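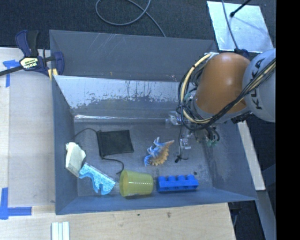
*Photo: Gilmar Pimentel*

# halten-matchplay

Hole-by-hole results from the Halten match play, the amateur golf knockout I've been following (and occasionally losing in) for years. I typed most of it in from paper scorecards, so please be kind!

## What you get

- `matches.csv` has 1069 rows, one per match
- `holes.csv` has the winner of each hole, or `H` if it was halved
- `players.csv` has handicaps for about 300 players, as they stood in April of each season

Concessions are marked `C`. I don't have stroke counts for those holes and I'm not going to guess them.

## Stuff that will trip you up

Extra holes start at 19 and keep going (the longest match went to 20, and I was caddying, and my feet still remember it). If you filter on `hole <= 18` you'll lose the ends of all the best matches.

Handicap strokes are already applied in `winner`. Want the gross result? Use `winner_gross`, but it's blank for the older foursomes because Encarnación Collado and I couldn't read the cards.

Walkovers have no rows in `holes.csv`, so don't do an inner join!

## Changes

2023-09-21: fixed 2 matches where I'd swapped the players. Thanks to Ridwan Pasaribu for spotting both.

## Using it

Go ahead, CC BY 4.0. If you build a bracket predictor, send it over, I'd love to see how badly it rates me. Corrections go in the issues tab, with the round and both surnames please.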